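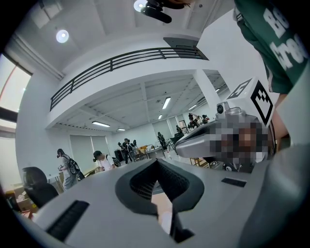
Duangjai Nakpan: Could you tell me which screen you were on when you picked the interest-free plan? The Cultier app and the Netau checkout both offer one and they don't talk to each other very well, so it does matter.

Hi Duangjai, thanks for coming back so quickly! It was the Netau checkout, on my laptop. I put the Hirano tablet in the basket, chose "Pay monthly with Cultier", and it showed me £113 a month with no interest. I clicked through, got the little green tick, and that was that (or so I thought). Then the first payment went out and it was £173.

Everything I've tried so far, so you don't have to ask me for it twice:

- Logged out of the Cultier app and back in. Same figure.
- Deleted the app and put it back on. Same figure, and it forgot my fingerprint, so that was a fun ten minutes.
- Looked at the order on the Netau site. It still says £113 and "0% instalments".
- Rang Netau. Very nice man, but he can only see that the order was paid for by card and not what sort of plan it's on.
- Checked whether I'd bought anything else that month. I hadn't, apart from a Prerkel phone case, and that was paid for with my debit card.

My guess is that your side has put me on the shorter plan. The total in the app looks right to me and there's no interest line anywhere, it's just being split into fewer payments. I can live with a muddle, but I budgeted for the smaller amount and I'd really like it back to what I agreed to.

**Update, December 6, 2022**

Duangjai asked me to open Plans > Details in the app and read out the plan type. It says "Short". The Netau confirmation email says "Standard". So there we are, my guess was a decent one!

She's also asked me not to press "Change plan" myself, as that closes the old agreement and opens a new one, and the new one might not be interest free. I'm very glad I asked first, because my thumb was hovering over it. I've sent over the confirmation email as a PDF and my last statement, and the ticket number for all this is 1502 if anyone else needs to pick it up. 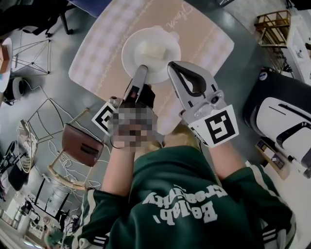
*Grippers over the round grey table, white plate near the top.*

**Later the same day**

Got a message in the app saying the plan had been "amended". I went to look and the next payment is now £113, hooray, but the extra £60 from the first one is sitting there as a credit on the account. I'd rather have it back in my bank than knocked off the last instalment. Is that something you can do from your end, or do I have to fill in the refund form? I did find the form, but it wants a reason from a drop-down list and none of them fit (the closest was "returned goods", and I'm keeping the tablet, thank you very much).

Also, the app still says "Short" next to the plan type even though the amount has changed. Does that label catch up overnight, or should I be worried about it?

Please leave the ticket open until the £60 has landed. I'll reply on here when I see it.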